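Bultudow Countertop Practice Kit

For teams running a robot arm at a kitchen counter. The kit covers work area rules, signage and the paperwork to go with them. It does not include an arm, a controller or a gripper.
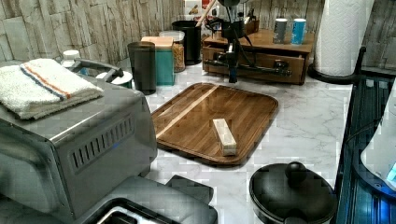
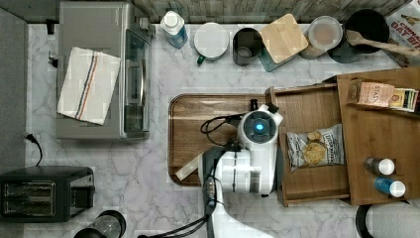 What the kit covers

Arm speed near people, load limits, cable routing, and what may stay on the counter during a run. The rules are written for arms moving light household items at 6 kg payload or less. Ovens and other heating appliances inside the reach of the arm get their own page, including when they must be unplugged.

In the box

Rule book, 89 pages, spiral bound
11 laminated counter cards
Reach marking tape, removable
Pre-run checklist pad, 1000 sheets
Stop button label set

Editions

The Oso edition is for one arm at one counter. The Sakero edition adds a chapter on two arms sharing a work area and a sign-off form for handing over between shifts. Both use the same cards. If you bought Oso and later add an arm, the Sakero chapter can be ordered separately.

Before you order

The kit is a guide to good practice. It does not replace the arm maker's manual or your own risk assessment, and it is not a certificate of compliance. Where the manual sets a lower speed or load, use the manual's number.

Revised pages go out each April to registered owners. Registration cards are inside the front cover. Checklist pads and tape are also sold as refills.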